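TEXTILES 1: WOVEN CLOTH FOR THE HOME
Handout 4. Stripes, checks and plaids

Read this before the practical. Bring your sample book and a hand lens.

1. Warp and weft

Every woven cloth has two sets of threads. The warp runs the length of the cloth and is held tight on the loom. The weft goes across it, over and under. The selvage is the finished edge on each side, where the weft turns back. If your sample has a selvage, the warp runs parallel to it.

If there is no selvage, pull the cloth gently both ways. Most cloths stretch a little more across the weft. This test is not reliable on cloth that contains elastic thread.

2. Thread count and sett

Thread count is the number of threads in a given width. For home textiles we count in a 10 cm square and write warp first, then weft. A count of 300 by 300 is a fairly fine cloth. A cloth with 100 by 100 is coarse and open unless the yarn is thick.

The word sett has two meanings and both will come up in class. In weaving it is how close together the warp threads are set. In plaids it is the order of colors and the number of threads in each color. In this handout, "sett" on its own means the second one.

3. Where the colors cross

A stripe needs color changes in one direction only. If the changes are in the warp, the stripes run the length of the cloth. If they are in the weft, they run across it. A check or a plaid has color changes in both.

In plain weave, where a blue warp crosses a blue weft you get solid blue. Where a blue warp crosses a white weft you get a mix, which the eye reads as light blue from a normal distance. So a cloth made from two yarn colors shows three. A cloth made from three yarn colors can show six: the three solids and three mixes. Work this out on squared paper before the practical if you are unsure.

Gingham is the simplest case. It has two colors, equal stripes and plain weave. A windowpane check has thin lines on a large plain ground. Tartan repeats a longer sett, usually the same in warp and weft, and is normally woven in twill. We use "plaid" for any cloth with crossing stripes of more than one width or color.

4. Woven or printed

Turn the cloth over. On a printed cloth the back is usually paler, and the lines may not follow the threads. On a yarn-dyed cloth the pattern is as strong on the back as on the front. Pull out one thread at the edge. If it is one color all along, it was dyed before weaving. If it changes color along its length, the cloth was probably printed.

The Nirklow samples (green folder) are all yarn-dyed. The Bimero samples are mixed, and you will sort them in the practical.

5. Scale and drape

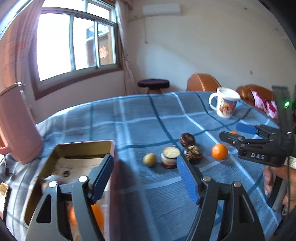
The size of the repeat should be judged on the piece of furniture where the cloth will be used. A small check turns into an even tone from across a room. A large one stays readable but is harder to cut and match at seams. On the blue plaid tablecloth, the dark teal and pale blue stripes form large squares, enough to give the eye a clear grid on a tabletop. Light changes the colors as well: the left side of the same cloth goes pale grey in the light from the window. The fine ribs are a second thing to note, separate from the plaid. Record texture and pattern on different lines in your sample book. Students often write them together and lose marks.

For a round table, add twice the drop to the diameter. A table 100 cm across with a drop of 40 cm needs a cloth 180 cm across, plus hem. Allow for shrinkage if the cloth has not been washed. With a plaid, decide whether the center of the table falls on a stripe or in the middle of a square, and mark it before cutting.

6. For the practical

Work in pairs. Take one sample from each folder. Draw the sett for one full repeat, with thread numbers. Mark the warp direction with an arrow. State woven or printed and how you know.

Solène Gautier takes the first group and Joar Fagerlund the second. Sample books are handed in at the end and returned the following week. The Leclerc book on weave drafting is on the short loan shelf; chapters 2 and 3 are enough for now.

Handout revised 2019-04-19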